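Kultby Desk Survey: Project Report
November 15, 2020

4. What we were asked to find out

The brief from Sudimia said that a pale worktop makes a study room "brighter and calmer". We were asked to test that in the Kultby study room, and I should say at the start that I did not believe it. The leaflet gave no source for the claim.

5. Method

We put out a questionnaire in July and got 18 replies, which is not many. People sat at the old dark desk for one session and at the pale one for another. The order was not mixed, so everyone had the pale desk second – a mistake we only noticed when writing up.

6. Results

Most replies preferred the pale desk. Almost 600 words of comments came back, and a good part of them were about the chairs. The light readings from the Prorosgate meter barely differed between sessions, and I would not trust it for small changes anyway.

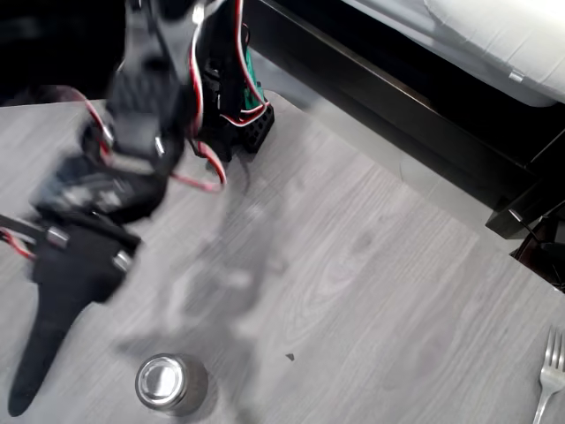 Wood grain was the other selling point. Kubiak's catalogue says a grained top "hides daily life", and two replies repeated this almost word for word. I doubt it. On a light grey top with visible streaks and knots in the grain, a broad, soft shadow still shows plainly across it, and I would expect pencil marks to do the same. We did not test stains, so the claim stays open.

7. What we would change

Swap the desk order for half the group, and ask about chairs separately.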